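I have been trying to buy gray paint since September. A thread, because my household has banned the topic at meals. 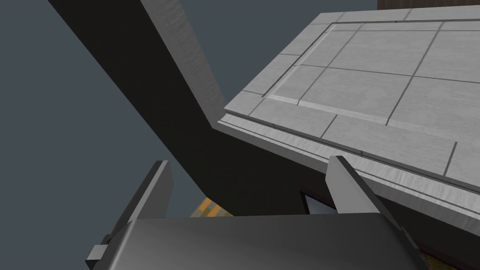
The hallway is long, has one small window at the far end, and is currently the color of an old bandage. I wanted dark gray. I assumed this was one color. What I have learned is that a dark gray in a hallway does what that wide charcoal block along the bottom of the render does, lighter gray on the left and close to black on the right, same surface the whole way across. Mine will be doing that over the full length of a wall, with coats hung on it.

The Brendier fan deck claims 1000 colors. I would estimate that 999 of them are gray and the last one is a mistake at the printer.

Names of grays I have been asked to have feelings about: Harbor Widow. Quiet Tin. Second Owl. Something called Kornholm, which I looked up thinking it was a town and found only more paint.

Pilar Carrasco runs the counter at Mansilla and she has a system. You tell her which way the window faces. She sighs. She hands you a chip that is obviously blue.

"This is blue," I said.

"Not at home," she said.

At home it was blue.

I now own 8 sample pots. They cost more per ounce than the perfume I wear to weddings. Lined up on the floor they look like one pot I bought 8 times, and my husband has said so, in those words, twice.

You are supposed to paint your samples on cardboard and move them around. I painted them on the wall, in squares, like a person who wants to live with her choices. The wall now looks like a very sad game of checkers.

Greer Skinner came over for coffee and went straight to the third square. "That one's green." It isn't green. It has never been green. I have been unable to see it as anything but green for nine days.

Asked my neighbor Baltasar Zapata, who painted houses for a living until his knees filed a complaint. He looked at the squares for a long time, the way you'd look at somebody's vacation slides.

Then: "What's the ceiling doing?"

I don't know what the ceiling is doing, Baltasar. I thought it was just up there.

The ceiling, I'm told, is the whole problem. A warm white ceiling turns a cool gray purple. A cool white ceiling turns a warm gray into putty. So now I am also shopping for white, and I'd like everyone to know there are even more of those.

A word on sheen. Flat hides bumps and holds onto every fingerprint. Eggshell wipes clean and catches the light at a slant, so you get to meet each patch the last owner made with what I think was toothpaste. Satin is for people with plaster they're proud of.

I asked for "matte, but washable" and Pilar laughed out loud, then sold it to me for 40 dollars more.

Somebody in the replies wants to know why I don't paint it white. Hi, Mom.

Update, 7 a.m. Took my coffee out there to catch the morning light. Square five is perfect. It's soft and deep and a little bit like slate. Texted a photo to Olga Iturra, whose taste I trust with my life.

Update, 4 p.m. Square five is brown.

Olga says she liked it in the photo but that her phone makes everything look expensive. She has voted for square two. Greer is still on about green. My husband would vote for any square that comes with a date attached.

Went back to Mansilla. Nahuel Núñez was on the counter, Pilar's day off. I explained the window, the ceiling, the bandage, the brown. He said, "Ulo. Everybody ends up with Ulo." Reached under the counter and put the chip down without even opening the deck.

It was square one. I've had it since September. It was the first pot I bought.

4 gallons, mixed this afternoon, nonreturnable. Nahuel hammered the lids on very firmly, I felt.

Two coats on the short wall as of tonight. It looks great by the window and like a closed garage by the front door. I'm told it needs to cure before I form an opinion. I've formed several.

Anyway, does anyone know anything about trim? The woman at the store said "just go with a gray."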